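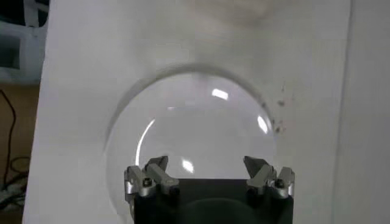
Clear dome in the gripper, white board behind it.

Packing line is getting an arm for the clear domes, what happens with my people?

Posted July 2024 in Small Factory Work

I am shift lead at a company which packs clear domes for display lamps. We are 14 on the shift, and 2 of them do only domes: pick up, look for scratches, put in the tray. Management bought an arm from Fendard and it will start on this job in December. My two packers ask me every day if they still have a job, and I have no good answer. Also I worry about the checking. A person turns the dome under the lamp and feels a bad edge with the glove. Can the arm do this? What should I ask for before it starts?

Plulano

We went through the same change with glass covers. The picking was learned quickly, the checking was not. Clear parts are difficult for a camera, as it sees the reflections of the lamps, and in your picture I also count three or four bright spots on the dome which could be taken for scratches. The specks on the board at the right side would bother me too. Wipe it before anybody teaches the system what a clean dome looks like.

For the people: ask for it in writing, before the start, who does what after. With us one packer went to final inspection and the other learned to run the cell - clear stops, change the fingers, keep the reject log. She got a higher pay grade, but only after we asked two times. The first months were more tiring than before, because they had to watch the arm and also do by hand what it refused. Plan the full crew for this period. Our manager wanted to take one person away in the first week and it was a mistake.

Look also at the metal fingers. If they touch the dome directly, ask the supplier about soft pads. We had 1,069 covers in one batch and 13 came back with small marks at the same height on both sides.

nelmont_nights

they will say no one loses the job and then they don't replace who leaves. seen it at Brannigan. talk to your union if you have one

Plulano

This can happen, yes. It is one more reason to have the tasks and the number of people on paper before December.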